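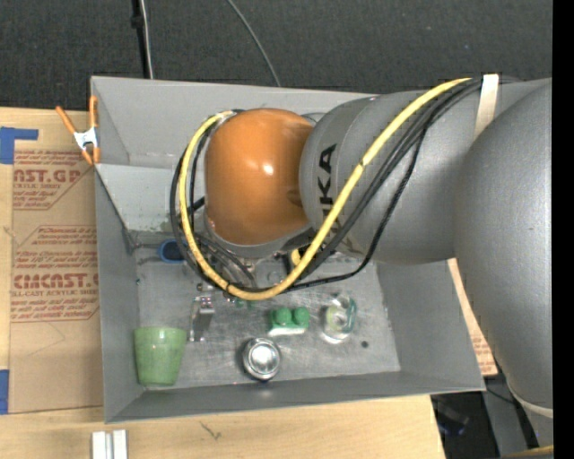

Figure 4. The open metal bin on its tabletop. Note the scratched floor and the scuffs on the sloping sides.

Research > Working Papers > Bins and Sorting > Section 4

4. What the bin does to the sorting

I came to this study thinking I'd write mostly about the small parts, and I ended up spending most of June thinking about the bin. It's a gray metal one (Figure 4), rectangular and open at the top, and it sits on a light wooden tabletop. The Tellmont workshop already had it when we started, so it wasn't chosen for any clever reason. I'd have picked something prettier.

The sides are tall and they slope, and I love them for it. Drop a handful of washers near the edge and they slide down toward the floor, which saves a lot of poking into corners. In the straight-sided bins we used at Lirkard, the same washers stood up on edge against the wall and stayed there, and we lost whole afternoons to picking them off (my fingernails still haven't forgiven me). We ran 500 drops in the sloped bin and 400 in the straight one. Washers came to rest leaning on a wall in 16 of the sloped drops. I stopped keeping a proper tally for the straight bin partway through, so please don't read a ratio into this – I'm only reporting the side I trust.

Then there's the floor of the thing. It's brushed metal and it's scratched all over, so the light comes back off it in bright, uneven patches. Lovely to look at, terrible for finding a shiny washer! I'd stare at a glint for a good while before deciding it was only a scratch. We tried a sheet of dark felt for part of the June sessions and finding things got much easier, but the felt grabbed the parts and they quit sliding, so out it came.

Meléndez makes a similar argument about kitchen drawers, that a worn surface hides small items better than a new one does, and I think it carries over pretty well to bins. The walls in ours are scuffed too. Scuffs on the walls bothered us a lot less, though, as hardly anything stayed up there long enough to be missed.

One more point on height. Tall sides keep a bouncing part in, and they also mean you have to lean over to see the near corners, and after an hour of that my back had opinions. The Galedside group works with a lower table and I'd like to try theirs before I say anything firmer. For now we moved the bin closer to the table's edge and took more breaks.

Contact the working papers office | © 2023 Tellmont | Back to top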